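Self-watering planters – worth the money or just a pot with a bathtub?
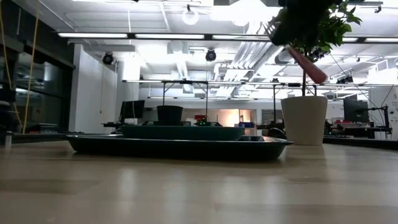
Trays, a black pot-shaped container and the ribbed planter on the table

Posted by mossback_jo
March 7, 2021

I keep seeing the Calado self-watering system recommended and I'm having trouble buying it. The claim on the box is that you fill the reservoir and walk away for 14 days. My cousin has one and her peace lily looks the same as mine, which lives in a plain pot and gets water when I remember. The set she wants me to get is $80. For a bucket with a wick in it.

Has anyone used one of these for more than a season and can say what it does that a saucer doesn't?

dirtnap
I had two. The wick stopped pulling water after the first winter and I didn't notice until the leaves dropped. The float still read full, because it was full. Plant was bone dry.

Reply by pellworth
Did you wet the soil from the top first? You have to do that or the wick never gets going. It's in the instructions.

Reply by dirtnap
Yes, I read the instructions. It ran fine for months and then it didn't. Mineral crust on the wick is my guess, we have very hard water.

Salvador Neves
I'll be the one to defend them. I travel for work and I've kept a row of herbs alive in the Hitero version for 3 years. Basil hates drying out and it doesn't dry out in these. For a cactus, sure, waste of money. For anything thirsty they do the job and I'd buy them again.

Reply by mossback_jo
Okay but how often are you gone? If it's a couple of nights then a big saucer would get you there too. Not trying to be difficult, I just never see anybody test the two side by side.

Reply by Salvador Neves
Usually a week, sometimes longer. A saucer is dry by then, at least in my kitchen.

kettleandfern
Two different questions getting mixed up here. A reservoir evens out the watering. It doesn't fix the wrong soil. Most bagged mix holds so much water that a reservoir under it just rots the roots from the bottom. I lost a rubber plant that way and blamed the pot for a year. Now I cut the mix with perlite and it's fine in anything.

pellworth
^ this. Also everyone in this thread should ask how much light the plant gets before talking about water.

gus_in_the_shade
Can we talk about moisture meters too, while we're being grumpy? I have the Grorelum one and it reads "wet" in a bag of dry gravel. I stuck my finger in the pot instead and have not looked back.

Reply by kettleandfern
The cheap probes measure conductivity, so fertilizer salts throw them off. Gravel I can't explain.

Reply by gus_in_the_shade
Neither could their customer service.

tansy_b
I think the 14 day thing comes from a small plant in a cool room. Put a big leafy one by a south window in April and see how long you get. Mine went five days. No way would I leave for two weeks on the strength of a sticker.

Reply by Salvador Neves
That's fair. I don't trust the number either, I just top mine up before I leave.

mossback_jo
So far I have one happy owner, one dead wick and a rubber plant. I'm going to pass on the Calado and get a deeper tray, and put the difference toward perlite. If somebody wants to run both kinds through a summer and weigh the pots I would read every word of it.

dirtnap
Rinse the tray out now and then whatever you do. Gnats.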